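August
By the Letholm press office

Letholm Opens Desktop Rebuild Bench at Its Starkberg Site

STARKBERG. Letholm, a refurbisher of used office computers, has opened a bench for rebuilding desktop towers at its Starkberg site. Processors and memory will now be fitted on the same table where the towers are opened and checked. Until this summer the two jobs were done in separate buildings.

The parts tray, the processor, and an open tower on the bench at Starkberg:
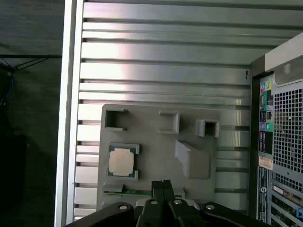
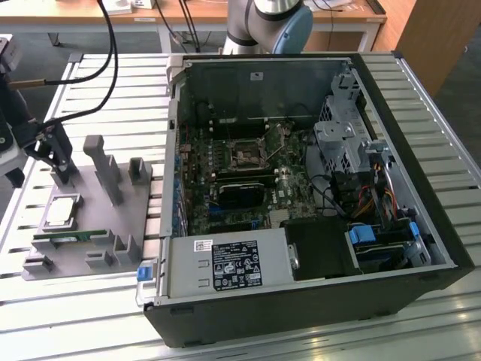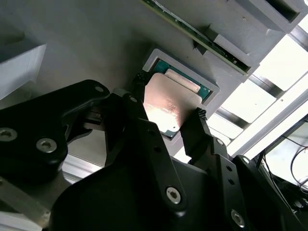

What the bench is for

Letholm takes in desktop computers from schools, clinics and small offices. Many arrive in working order but with too little memory or an older processor. The company has processed 1037 towers since January and expects the new bench to shorten the wait for customers who send in machines for an upgrade.

Each tower is laid on its side on a slotted aluminum table with the side panel off. The parts to be fitted wait next to it in a gray 3D-printed tray. The tray has a square pocket for the processor and a long slot for a memory module, so neither has to be set down on the bare table.

The tray was drawn up by Ernell, a design shop that also makes packing inserts for Letholm. It went through 2 earlier versions. The first held the processor too deep to lift out easily, and the second took up too much of the table. Ernell will supply 21 trays in the first order. Spare trays can be printed when a customer sends in a model that needs a different layout.

Service and prices

The upgrade service is open to any customer with a business account. The basic charge is $49 per tower and covers opening, cleaning, fitting and a start-up test. Parts are billed separately. Customers may send their own processors and memory, provided they are packed in antistatic bags and marked with the order number.

Old parts removed during an upgrade are returned on request. Parts that are not claimed are tested and sold through Letholm's spares list or sent for metal recovery.

Laptops and all-in-one computers are not covered. Letholm plans to decide on laptops next spring.

Towers can be dropped off at the Starkberg loading door from 8 a.m. to 4 p.m. on working days. Collection from other sites is handled by Pacheco Freight and has to be booked in advance through the customer's account page.

Recent releases

Letholm Adds Pickup Route With Pacheco Freight
Ernell to Supply Packing Inserts for Monitors
Changes to the Spares List
Starkberg Site: New Loading Door Hours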